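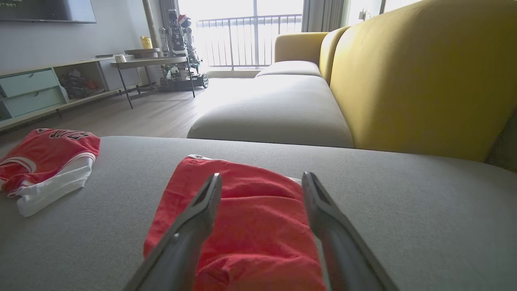
Hikcombe Fold
Planning and perception software for two-arm garment work. Release 4.

Status: shipping. Runs on your own machine, no cloud needed.

What it does

Takes wrist and head camera streams, finds cloth, picks a grasp, moves both arms, checks the result, goes again. Sports kit, T-shirts, towels, small throws. Soft surfaces supported since release 4: sofas, beds, padded benches. Hard tabletops as before.

You bring the arms. We bring everything between the cameras and the joint commands.

What's new in 4

- Soft surface model. Older releases assumed the surface stayed put when a fingertip pushed on it. Cushions don't. The planner now keeps a give value per region and stops pushing when the give runs out.
- Edge finder rewritten. Looks for hems, trim and collars first, folds second. Works best on garments with contrast trim, plain black still the hardest case (see Limits).
- Two-arm lock. Both arms can share one piece of cloth without tugging against each other. Set the slack in the config, default is fine for jersey knit.
- Glare mask. Big windows used to blow out the depth estimate on the wrist cameras. Mask is automatic, can be drawn by hand in the Scene tab.
- Replay export is faster. Much faster on long runs.

How a run goes

Start the cell, open Scene, check all camera feeds are live. Mark the work surface once. Hit Survey. The head camera gives the planner the whole surface, wrist cameras fill in detail as the arms come down. You get a list of cloth pieces with a confidence for each. Anything under your threshold gets a second look before the arms commit.

Then Plan. Planner proposes a first grasp, a second grasp if it wants one, and a path for each arm. Accept or edit. In Auto it accepts its own, obviously.

Grasp candidates are drawn over the head view as short colored bars. Longer bar, better score. Drag one to move it and the score updates while you drag. Right click to ban a region, handy for printed lettering or anything you don't want pinched. 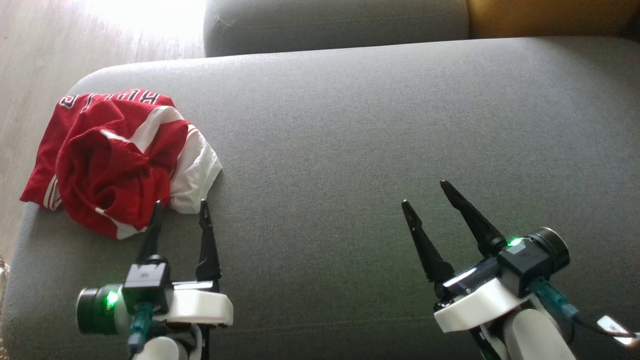
Polyxeni Gkikas wrote in to ask if the ban regions survive a replan, because in release 3 they vanished the moment an arm stopped and she was redrawing them all afternoon. They do now. Bans stick to the cloth piece, they follow it when it's dragged, and they clear only when you clear them or the piece leaves the surface. Thanks for that one, it went on the list in July and made the release.

Modules

Perception core. Cloth segmentation, edge finder, glare mask, layer guess. The layer guess says which piece is on top when two overlap. It gives a probabilty, not a yes/no, and the planner uses it that way.

Planner. Single and two-arm. Collision checks against the surface, the other arm, and cables if you model them. Please model them.

Control bridge. Streams joint targets to the arms. Zasterus and Galanis controllers work out of the box, others through the generic socket driver. Gripper force is capped in the bridge, so a bad plan can't crush anything.

Replay. Every run logged, all cameras plus joint states on one timeline. Scrub, tag, export.

Lostley connector. Optional. Pushes tagged runs to a Lostley labeling project and pulls corrected masks back in.

Overlapping cloth

Most asked about, so a bit more. When pieces overlap the planner has two strategies: lift the top one clear, or drag it off sideways. Lift is the default. Drag is better for thin stuff on a grippy fabric. It chooses by layer guess and give value, you can force either one per piece. If the fingers close and the wrist camera sees more than one color in the pinch, it flags the grasp as mixed and asks. In Auto it opens, backs off and tries again up to the retry limit. Retry limit is 4, change it in the config.

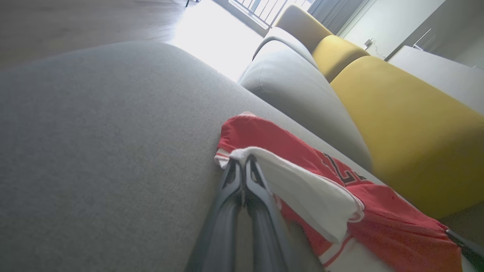
Wrist view, white cloth in the fingers, red jersey under it.

Mixed flags can be noisy on striped trim. Turn the color tolerance up a notch before you turn the check off.

Specs

Arms: one or two
Cameras: one head, one wrist per arm (minimum one wrist)
Grippers: two-finger, parallel or angled
Control rate to bridge: 500 Hz
Replan rate: 13 Hz with two arms
Replay storage: 40 GB free reccomended
OS: Linux only
Interface: desktop app, Python API, command line

Limits

- Plain dark cloth on plain dark upholstery. Edge finder struggles. Add light.
- Very stretchy knits. Two-arm lock holds but the fold lines come out off.
- No suction grippers yet.
- Moving the head camera mid-run means a new Survey. No way round it for now.

In the license

Perception core, planner, control bridge and replay. Updates within release 4. Email support from people who wrote the thing. Lostley connector is a separate line on the quote.

Upgrading from 3

Export your scenes first. Config files convert on first launch, old ones are kept with a .bak on the end. Ban regions from 3 do not carry over. Hand-drawn camera masks do. If you wrote your own driver check the bridge notes, the gripper message has one extra field.

Trial

Full version, one cell, logs stay with you. Ask for a key through the contact form and say which arms and controllers you have, saves a round of emails. Calibration sheet is in the download, print at 100%, do not fit to page.

Related: Hikcombe Bridge (control only) / Hikcombe Replay (standalone viewer) / Driver notes / Release history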